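ok the two-armed thing. a few of you asked so I'm doing a thread before I lose the plot again. 1/whatever

The real arms are bolted to my bench in the shared workshop and they are called Musto and Pirkis. Musto is left. Pirkis is right and has been a pain since January.

The job is small on purpose. Pick up a little cylinder, get it in the blue tray. Later on, one hand passes it to the other and it goes in the dark tray instead. That's it, that's the whole dream, and I've been at it since before Christmas!

I was doing all of this on the hardware at first and stripped a wrist gear in the second week. Witold (who has the bench behind mine and had to listen to the noise) told me to quit punishing the motors and build the whole thing in simulation. So I did. Took me four weekends, mostly because I modeled the hands finger by finger like a crazy person.

The sim is called Faltik. Please don't ask, it was late and I needed a folder name.

First night I let it run 3,000 tries while I slept. It got 50. FIFTY. I made coffee and looked at that number for a while.

So then I went through a bunch of the failures one by one, and nearly all of them were letting go too early. The left hand would get a perfectly good grip, head for the tray, and open up before it was over the rim. Cylinder hits the edge, bounces, rolls off to wherever.
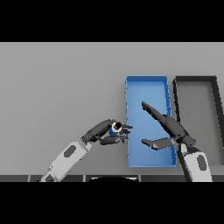 Anyway I changed two things. The fingers now stay closed until the cylinder is past the rim AND below a certain height, and the right hand has to hold its spot until the left one is done moving. Before that they both went for the middle of the tray at once and smacked into each other, which was funny maybe twice.

Ran another 3,000 with the new rules. 410! I know that's still bad. I texted Celina about it at 6 am like I'd had a baby.

Hằng asked if I'd tried making the table less slippery. I had not. The friction was still whatever the default is, so my cylinder has been living on an ice rink this entire time. Fixing that tonight.

Also to the person in my replies asking why not just use a suction cup: because I already made the fingers. I'm attached to the fingers.

Next up is the handoff, and after that it goes back on the real arms, if Pirkis's shoulder quits drifting. Tadeusz is lending me his good calipers so I can measure how far off it is. More when I have it, probably the weekend.

19 February 2019

Contact | © Ots thread archive | Back to top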